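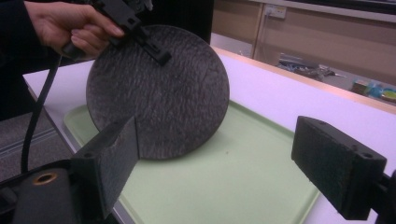

Round dark gray disc held upright over a pale green tray.

Bosthorpe Garden: Opening Walk-Through, Lower Paths and Pond
Filled in by Serena Palumbo, with comments for Ignacio Herrera
Started at 7:15 a.m., gates open to visitors at 11

Front gate and ticket hut: OK
The latch catches the way it should again, and thank you to whoever oiled it. The welcome mat is curling at one corner, so please keep an eye on it.

Stone steps to the lower garden (25 steps): OK, with a note
All firm underfoot. There is moss coming back on the shady side — it does this every August, bless it — and I would love to have it brushed off before the school groups come.

Handrail beside the steps: NEEDS WORK
The third post down wobbles when you lean on it, and people do lean on it, especially on the way back up. I have tied a ribbon on it for now and written it in the repair book as job 223.

Pond edge and low fence: OK
Life ring is on its hook and the rope is in good shape.

Nic Aodha footbridge: OK, with a note
Boards are sound. The wire mesh has lifted a little at the rose garden end, just enough to catch a sandal. Jocelyn McIntyre has the right staples in her shed if you ask her nicely.

Overhanging branches: NEEDS WORK
One dead limb on the old beech above the picnic lawn. I moved two benches out from under it and roped off 15 feet on each side. Please leave the rope up until the tree crew has been.

First aid box, tea room: OK
Bandages restocked, eyewash in date.

Signs and maps: OK
The pond sign has faded a good deal but you can still read it.

Next walk-through: Ignacio, same route, starting from the pond end please.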